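Search stories
Advanced

The Hesitation Count
Posted in April by Lau
Short fiction | 19 comments | 3 shares

The grant said household packing. It didn't say whose household, so I used mine.

Flastow had put up the money and Fladwood ran the machines. My part was the middle, where a person does a job by hand with the grippers on and the recordings go off to be learned from. I did the job in my daughter's room after she moved out. She'd told me to pack up what was left and keep the bedding.

The method was simple. I packed one box, unpacked it, and packed it again. Each round got a number. In the first set I was told to move as cleanly as I could, no stopping, no second thoughts. In the second set I was told to pack the way I would if no one was recording. Flano, the program at the other end, would learn from one set and then the other, and we'd see which made the better packer.

I did the clean set in two mornings. I don't remember much of it.

The second set took the rest of the month. I'd pick up a thing and hold it over the box, and then I'd put it back on the bed. I'd pick up something else. I packed one toy on its side, took it out and stood it up so it could see over the edge, and then felt foolish and laid it down again. By 4 p.m. my wrists hurt and I had maybe half a box.

I wrote to Fladwood and said the second set was no good. It was full of stops. They wrote back and said to send it anyway.

I kept going. Some rounds I started with the dark block, for no reason except that it was heavy in my mind and I wanted it settled. Other rounds I started with the flat things and worked up.

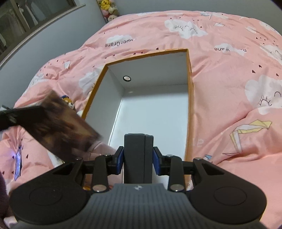
Two grippers at the box, and the box still to fill.

The results came in one page. Trained on the clean set, Flano finished 61 boxes out of a hundred. Trained on mine, the slow ones, it finished 27 more than that. The page said the stops were doing the work. Where I had lifted a thing and changed my mind, the program had learned that a thing could be put back. The clean program had never seen anyone put something back, so when it got one wrong it pushed.

They had a name for it by then, the hesitation count. Three pauses a box was the best figure they found. Under that it rushed. Over that it never closed the lid.

I asked how many I'd averaged and they said 19.

They sent me a recording of Flano doing a box at the lab. The bed was a table and the toys were foam shapes. It picked up a shape, held it over the box, and moved it back to where it had been. It waited. Then it picked up the same one and laid it in on its side.

I watched that part again with the sound off.

My daughter rang that night and asked if the room was done. I said nearly. I had the box open on the bed while we talked, and I took one thing out and put it on the windowsill, and then we talked about her new oven.

19 comments
Share
Older stories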